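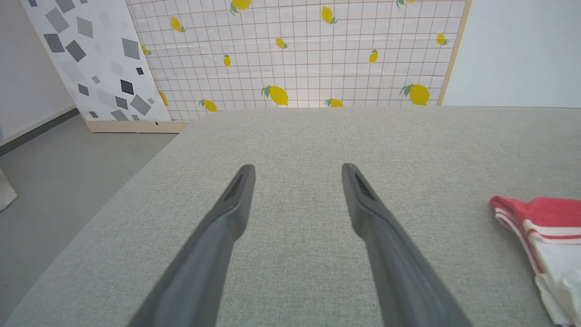 Gray fabric, February.

Sleep and your waistline was the plan for this item, but Mervin Hiebert fell asleep writing it. So, salt.
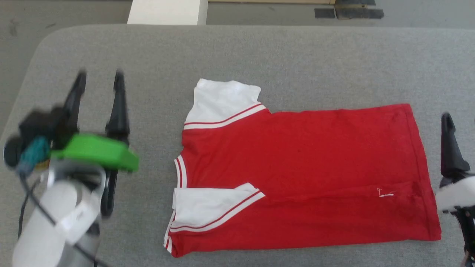

Most of us eat far more salt than we think, and bread is a big part of it. Mervin kept a diary in December and found two slices of toast beating his chips. Cutting back needn't be dramatic. Put the shaker in a cupboard, give it 30 days, and soup starts to taste loud. Water weight may drop a little too, enough that a red shirt with white sleeves fits the way it did last summer.

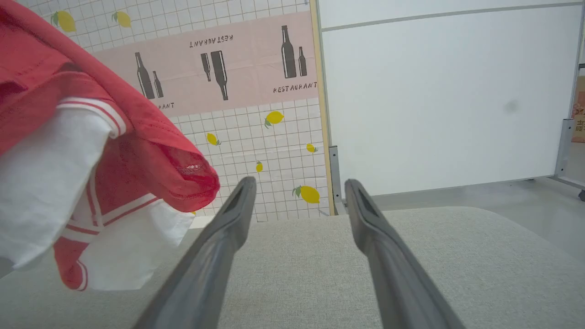

LOVELL WELLNESS CLUB | Nutrition Desk
Label-reading night is next. Bring a can.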